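The White Table at Hegde House: Gallery Page 2

Welcome back to the gallery, and thank you for all the kind messages after the last page (the one with the bookshelves, which a surprising number of you had opinions about!). I promised that the table would get a page of its own, and although it has taken me until December to sit down and write it, I'm very glad to have got here at last, with a mug of tea and a good hour before anybody wants feeding.

For those who have joined us since the spring, Hegde House is the big shared place on the hill above Stukport, and the table lives in the carpeted room on the ground floor that we've all agreed to call the workroom, after a long spell of calling it four different things. It was the dining room when we moved in. Then it was the place where boxes went. There was a month when you had to go in sideways, and the only one of us who could find the sewing tin was Seung-woo Hwang, mostly by feel.

The table came from Dunik, the second-hand furniture place behind the station, where I had gone to look at lamps. It had a white top and a pale wooden edge, and I walked past it three times before I admitted to myself that I was going to buy it. It was ticketed at 36 pounds, with a little pencil note saying "Pirnevier", which the man told me was the old workshop that used to make school and office furniture out along the canal. I have no idea whether he was right, but I like the word, and so the table has been the Pirnevier ever since. We brought it home on the number 251 bus. I would not recommend this, and I don't think the driver would either, though he was extremely nice about it and a lady at the back held one of the legs.

Getting it through the door was a job in itself, and I shall spare you that. Once it was in, though, the room changed completely. It had always been a gloomy sort of room and a white surface does throw the light about in the mornings. You find yourself drifting in there to open a letter and still being there at lunch.

And then came the cables. I know, I know, it is a very unglamorous subject for a gallery, but if you have ever shared a table with people who all own a laptop, a phone and a reading lamp, you will understand why it took up so much of our autumn. For weeks we had an old extension lead that came in under the door, and every one of us had tripped on it at least once. So out it went, and in came a white power strip, chosen to match the top, and we spent a happy evening trying out where it ought to go and which way its lead should run.
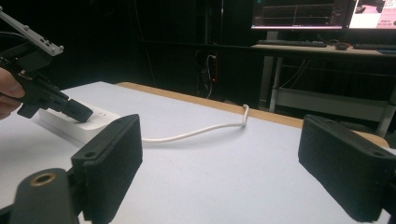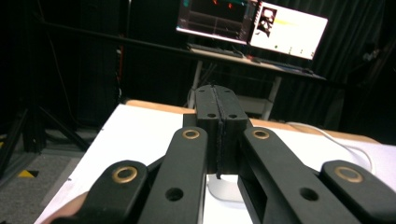
The white tabletop and its light wooden edge, with white cable running across. The power strip is in the first picture.

I'm fond of that pale edging, I must say. I gave it a proper going over with beeswax polish when the table first arrived, working along it with one of my old pillowcases, and it came up far better than I had dared to hope. The white top wants only a damp cloth and a drop of washing-up liquid. Ink is its one real enemy. Seung-woo got a stripe of green off it with toothpaste, which I had always thought was one of those things people's aunts say, and I've since tried it on the windowsill with less success.

As for where the power strip should live, we never did manage to agree, so I may as well set out both sides. One party wants it up on the table, where you can reach it without crawling, and where you can see at a glance what has been left plugged in. The other party (me, to begin with) wanted it fixed underneath, with everything tucked away and the top left clear for cutting out fabric and doing jigsaws. I had gone so far as to buy the screws. But I've rather come round to having it on top, certainly in the winter, when my knees don't care for the floor and there is always somebody arriving with a phone on its last gasp.

We did settle a few things that evening, and I wrote them down on the back of an envelope, which is still pinned up by the door:

The kettle does not get plugged in at the table, ever. It has a perfectly good socket in the kitchen.

Whoever brings a charger in takes it out again, or writes their name on it.

Leads go off the far side, away from the chairs.

Jigsaws may stay out for as long as they need to, but the person doing the jigsaw must leave room for a plate.

That last one had to be added in a hurry, thanks to a 1,000-piece harbour view that arrived in a parcel from my sister and took over the whole far end. We ate round it. It was nearly all sky, and I was ready to give up and put it back in its box when the two youngest in the house started getting up early to do the bits with the boats. I'll put a picture of the finished thing on the next page if I can find where I saved it.

Several of you asked about chairs. They don't match, I'm afraid, and I've stopped minding. Dunik had a set at the same time as the table, very smart ones with curved backs, but they had gone by the time I went back with the money, and so we carry on with what we have and the bentwood one goes to whoever comes in last.

Someone also wrote to ask whether a white table isn't a dreadful worry with children and paint about. It does show every crumb! But you wipe it more often for that very reason, and I find it a cheerful job to do last thing, after supper, with the radio on low. If you're thinking of getting one, I'd say look hard at the edges before you buy and run your hand all the way along underneath, as that is where the knocks and the old chewing gum will be. Ours had both. A butter knife and some patience saw to the gum.

Next page: the hallway, coat pegs and all, as soon as I've finished painting the skirting. If you have photos of your own tables, do please send them in, and let me know if I may put them up.

Back to page 1: The Bookshelves
On to page 3: The Hallway (coming soon)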